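Le chiffon et la moyenne

J'ai passé une partie de l'été à lire des articles sur la manipulation robotique du textile, ce qui en dit long sur mes vacances. Le dernier en date vient de Skarkau et porte sur Clamia, une méthode d'apprentissage par imitation : le robot regarde par une petite caméra fixée au poignet et apprend à saisir un tissu à partir de démonstrations humaines. Le résultat tient dans une ligne de tableau : 198 saisies réussies sur 223.

C'est un bon chiffre. Je n'ai rien contre lui, je voudrais seulement qu'on me le présente.

Car « réussie » est un mot souple, comme le tissu. Borislav Zupan, premier auteur, compte une réussite dès que les doigts se referment sur l'étoffe et la soulèvent. Quant à savoir s'ils en tiennent une épaisseur ou deux, l'article renvoie à l'annexe, et l'annexe renvoie à des travaux futurs. Quiconque a déjà tiré un drap d'une pile en emportant la nappe appréciera.

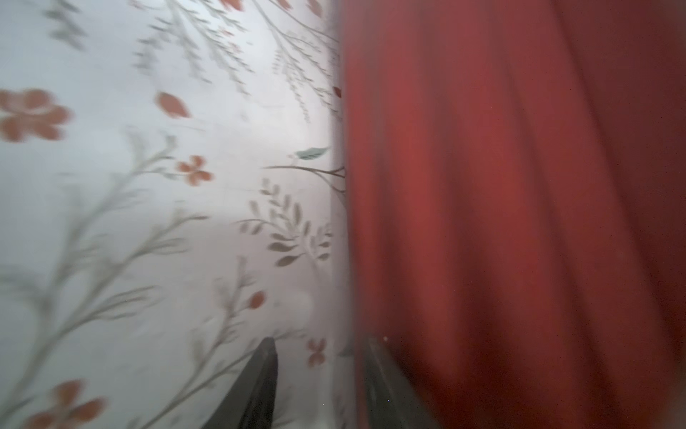 Vue de la caméra de poignet, à la jonction d'un tissu blanc fleuri et d'un tissu rouge.

Or c'est précisément là que la question devient intéressante. Des fleurs orange brouillées par le mouvement, des plis rouges, une limite entre deux étoffes : voilà de quoi la politique doit tirer une décision. Les auteurs ont choisi de ne pas écarter les vues floues de l'entraînement, et je les en félicite. La vieille école, celle d'Arango, les jetait, puis s'étonnait que le robot perde ses moyens dès qu'il bougeait.

Arnulfo Quintero, qui a relu ces pages avec une patience que je ne mérite pas, m'objecte que toute mesure commence par être grossière. Soit. Mais le banc d'essai Zulari distingue déjà quatre issues pour une saisie, dont la double prise, et il est public depuis janvier. S'en servir aurait coûté un après-midi et peut-être quelques points de pourcentage. Je soupçonne que l'après-midi n'était pas l'obstacle.

Qu'on publie donc les 25 échecs, avec leurs images. Je les lirai avant le tableau.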